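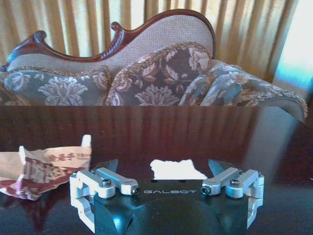 Hivley Remote Handling Group

Category: People and projects

Josefien Declercq spends most of her Thursdays picking up litter without touching it. She leads the teaching sessions at Hivley, where people show a robot how to clear a table by steering its arm from a pair of hand controls.

"Paper is harder than it sounds," she says. "A cup is always the same cup. A wrapper is a different shape each time you put it down, and a torn scrap lies so flat that the fingers can go right over it."

A session works like this. An operator sits at the controls with the view from the wrist camera on a screen, brings the open gripper over a piece of paper, closes it, lifts, and drops the piece in a tray. The movements and the pictures are saved together. Then a colleague puts the paper back somewhere else and they go again. One task currently has 244 saved runs, of which 19 were thrown out.

"Mostly those were mine," Declercq says. "I'd hesitate, or I'd come down too far and then back off. If you leave that in, the robot learns to hesitate as well."

She asks new operators to practise for 80 minutes before anything is kept. Gamers tend to be quick with the controls but rush the last part. Her best operator came from a packing job at Dostport and moves quite slowly.

The group also teaches by hand, holding the arm and guiding it through the task. Declercq likes this for anything where force matters – pressing a lid, wiping – but finds it awkward for small objects. "Your own arm gets in the way, and you're looking from the wrong side. With the remote you only see what the robot sees. If you can't find the scrap in the picture, it won't either."

Polished wood is a particular nuisance. "You get curtains and window light in the tabletop," she says. "A person ignores that. We have to show it enough tables, at enough times of day, before it does."

White paper on dark wood is the easy case, and the group starts there. Pale tables come next, in April, along with a second set of controls built by Endale. Declercq would like two people to be able to teach at once, one for each arm.

"I still do a few runs myself every week," she says. "I'm slower than I was."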